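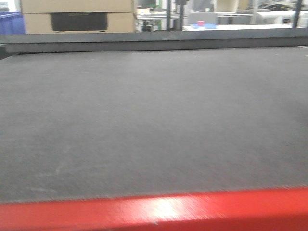
시리즈 책은 어떻게 만들어질까요?

도서관에 가면 제목이 비슷하고 책등에 1, 2, 3 하고 번호가 붙은 책들이 나란히 꽂혀 있습니다. 이런 책을 시리즈라고 부릅니다. 우리말로는 연작이라고도 합니다. 시리즈는 한 작가가 쓰기도 하고, 여러 작가가 나누어 쓰기도 합니다.

시리즈에는 크게 두 종류가 있습니다.

첫째는 이야기가 이어지는 시리즈입니다. 1권에서 시작한 사건이 2권, 3권으로 계속됩니다. 이런 책은 꼭 순서대로 읽어야 합니다. 3권부터 읽으면 주인공이 왜 화가 났는지, 옆에 있는 친구가 누구인지 알 수 없습니다.

둘째는 한 권마다 이야기가 끝나는 시리즈입니다. 주인공이나 마을은 같지만 사건은 매번 새로 시작합니다. 탐정 이야기에 이런 시리즈가 많습니다. 아무 권이나 먼저 읽어도 괜찮습니다. 그래도 1권에는 주인공을 소개하는 부분이 있어서 1권부터 읽는 어린이가 많습니다.

두 가지를 섞은 시리즈도 있습니다. 아라시 시라지 작가의 '올리크 마을 이야기'가 그렇습니다. 1권의 주인공은 빵집 아들이고, 2권의 주인공은 그 빵집에 자주 오는 에크웨메라는 여자아이입니다. 1권에서 에크웨메는 두 번밖에 나오지 않습니다. 그런데 2권을 읽고 다시 1권을 펴면 에크웨메가 그때 왜 우산을 두 개 들고 있었는지 알게 됩니다.

작가는 모든 것을 어떻게 기억할까요?

책이 여러 권이 되면 작가도 헷갈립니다. 1권에서 갈색이던 강아지가 4권에서 흰색이 되면 독자가 금방 알아차립니다. 그래서 많은 작가가 설정 공책을 만듭니다. 설정 공책에는 이런 것을 적습니다.

등장인물의 이름과 나이, 생일
가족과 친구 관계
마을 지도
언제 무슨 일이 있었는지 적은 연표
아직 풀지 않은 비밀

시라지 작가의 설정 공책은 249쪽입니다. 1권이 200쪽이니까 책보다 공책이 더 두꺼운 셈입니다. 공책의 맨 앞에는 마을 지도가 있고, 그다음에는 학교 종이 울리는 시간이 적혀 있습니다. 종 치는 시간은 책에 한 번도 나오지 않았다고 합니다.
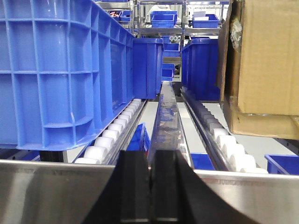 글을 다 쓰면 편집자가 읽습니다. 편집자는 앞 권과 맞지 않는 곳을 찾아 표시하고, 작가에게 물어봅니다. "에크웨메의 생일은 5월인데, 여기에서는 왜 눈이 오나요?" 하는 식입니다. 작가는 날씨를 고치거나 생일잔치 장면을 다른 장면으로 바꿉니다. 그다음에는 교정을 보는 사람이 맞춤법과 띄어쓰기를 살핍니다.

다음 권은 왜 오래 기다려야 할까요?

동화책 한 권이 나오기까지 일 년 넘게 걸리는 일이 많습니다. 글을 쓰고, 고치고, 그림을 그리고, 인쇄하는 데 모두 시간이 듭니다. 올리크 마을 이야기를 펴내는 핀빌 출판사는 1권을 처음에 700부만 찍었습니다. 책이 다 팔리자 300부를 더 찍었고, 그 뒤에 2권을 내기로 정했습니다. 이렇게 앞 권을 읽는 사람이 얼마나 되는지 보고 나서 다음 권을 정하는 출판사도 있습니다. 처음부터 몇 권을 낼지 정해 두고 시작하는 출판사도 있습니다.

시리즈를 읽을 때 해 보면 좋은 것

읽으면서 인물 이름을 종이에 적어 보세요. 이름 옆에 누구의 형인지, 누구와 싸웠는지 짧게 씁니다. 두 사람 사이에 선을 그으면 인물 관계도가 됩니다. 다음 권이 늦게 나와도 이 종이를 보면 앞 이야기가 금방 떠오릅니다.

한 권을 다 읽은 뒤에는 다음 권에 무슨 일이 생길지 두세 줄로 써 보세요. 맞지 않아도 됩니다. 올리크 마을 이야기 2권은 에크웨메가 데사낭스라는 섬으로 가는 배표를 줍는 데서 끝납니다. 누구의 배표인지는 아직 나오지 않았습니다. 독자들이 출판사에 보낸 편지에는 빵집 할머니의 것이라는 의견도 있고, 학교 선생님의 것이라는 의견도 있습니다.

낱말 풀이

연작: 서로 이어지거나 관계가 있는 여러 편의 작품
편집자: 작가의 글을 읽고 책으로 만드는 일을 맡은 사람
연표: 일어난 일을 시간 순서대로 적은 표
부: 책이나 신문을 세는 말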